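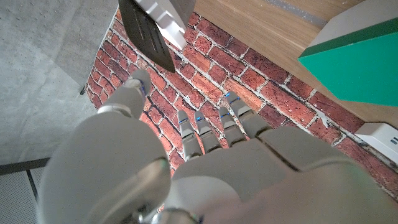 About the Trellville School of Cookery

The Trellville School of Cookery teaches adults to cook for a living. We offer a full-time certificate in commercial cookery, a part-time version of the same course for people already working in kitchens, and evening classes for anyone who wants to get better at dinner.

Our history

The school was started by Érica Brandão, who had been head chef at the Qudah Hotel and was tired of hiring people who could recite a recipe but couldn't run a section. Her first classes were held in the hotel's banquet kitchen on Mondays to begin with, then on whatever mornings there was no function booked. When the hotel was sold we moved to the old dairy building on Ollbridge Road. The cool room was already there, and so were the floor drains. Everything else had to be put in.

Omar Abou Jaoude joined as head of pastry when we moved, and is now director of studies. He rewrote the baking units so that students make bread every morning of the course, including exam mornings.

What we teach

The certificate runs over 2 semesters. The first covers knife work, stocks and sauces, butchery, vegetables, food safety and costing. The second is spent mostly in our training restaurant, Jidside, where students rotate through larder, grill, pastry, dishwashing and front of house. All students do all of the stations. Jidside is open to the public for lunch and serves about 4000 meals a year. The menu changes with what our growers bring in, so we don't publish it ahead of time.

We take 60 full-time students in each intake. Part-time students attend one long day a week and finish at their own pace, usually with a letter of support from their employer.

Evening classes change through the year. Sourdough, fish, Lebanese home cooking and preserving are offered most terms. You don't need any experience, and aprons are supplied. Please wear closed shoes.

Our teachers

All of our teaching staff have worked in commercial kitchens, and several still do shifts on weekends. We ask new teachers to spend their first term assisting in someone else's class before they take their own.

After the course

Graduates have gone on to restaurants, hospitals, aged care, mine sites, bakeries and catering firms. A few have opened their own places. We keep a jobs board in the front hall and send it out by email to past students who ask for it. We can't promise anyone a job, but we will make phone calls on behalf of a student who has turned up and done the work.

Fees and help with costs

Fees are listed on the Courses page. They include uniform, ingredients and a basic knife roll, which is yours to keep. There is a $100 deposit to hold a place, taken off the first instalment. Payment plans can be arranged through the office.

Visiting us

Our next open day is in May. You can look through the kitchens, talk to current students and stay for lunch at Jidside if you book a table. Street parking is free, and the entrance with the ramp is on the laneway side.

Page last updated 2024-03-08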